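Prurnstead guesthouse group to reopen Ullham property with self-catering units

26/02/2022 | Accommodation

Prurnstead, the operator of short-stay guesthouses and holiday apartments, will reopen its Ullham property in the spring after a winter of work on the heating, the water supply and the room layout. Bookings are open on the company's own site and will be released to agents at a later stage.

The building has been closed to guests since the end of last season. It had operated as a conventional guesthouse with breakfast included, on a single boiler and a shared hot water loop. Under the new layout it has 13 units on 2 levels, all of them self-catering, each with its own entrance from the yard or from the covered gallery on the upper level.

Selim Sarıgül, operations manager at Prurnstead, said the old layout had become difficult to run outside the summer months. "With one loop we heated the whole building for a couple in one room," he said. "Each level is now on a separate circuit, and any unit can be shut off at the valve when it is not let."

The hot water system was the largest part of the job. The former storage tank has been replaced with one of 2000 liters, placed in the old laundry on the ground level. Pipe runs to the upper level were shortened and insulated. The contractor, Matić, completed pressure testing in January, and the system has been running at reduced output while the interior work is finished.

Units are let in two categories. Standard units sleep two and have a shower room, a two-burner hob and a refrigerator. Family units sleep four, with a separate bedroom and a full-size oven. Extra beds cannot be added to a standard unit. A cot can be placed in either category if it is requested at the time of booking.

Kitchen equipment is supplied according to a fixed list, the same in every unit of a category. The list covers pans, a colander, cutting boards, knives, plates and glasses, and it is checked at each changeover. Guests are asked to report missing items on the day of arrival. Dishwashers are fitted in the family units only. 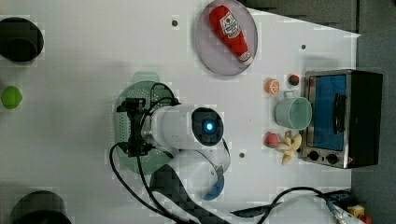 Rates and conditions

The opening rate for a standard unit is 140 euros per night, with a minimum stay of two nights. Final cleaning, bed linen and towels are included. Local tax is charged separately and paid on site. Family unit rates depend on the date and are shown during booking.

Reservations can be canceled without charge up to seven days before arrival. After that the first night is charged. Prurnstead said deposits paid for stays at Ullham before the closure remain valid and can be applied to either category, but holders need to quote the original booking number. The transfer has to be made by email - the online form does not accept the older number format.

Check-in is by door code, sent on the morning of arrival. The front desk has been removed and the former breakfast room is now a common room with tables, a washing machine and a dryer. Breakfast is no longer served. A bakery and a small grocery store are within walking distance.

Access and parking

One standard unit on the ground level has a step-free entrance and a roll-in shower. There is no elevator to the upper level. Parking is in the yard, one space per unit, and cannot be reserved in advance. Larger vans do not fit under the gate and should use the public lot on the Wondum road.

Jamila Howlader, who handles reservations for the group, said most early requests had been for stays of a week or longer. "People ask about the oven and the parking, in that order," she said. Monthly lets are not offered at present. The company will review this after the first season.

Outside work on the gallery railing and the yard paving is still under way. It is scheduled to end before the first arrivals, with the exception of the bicycle shed, which will be built later in the year. Until then bicycles can be kept in the former laundry on request.

Prurnstead's other properties are open as usual and are not affected by the change in booking terms.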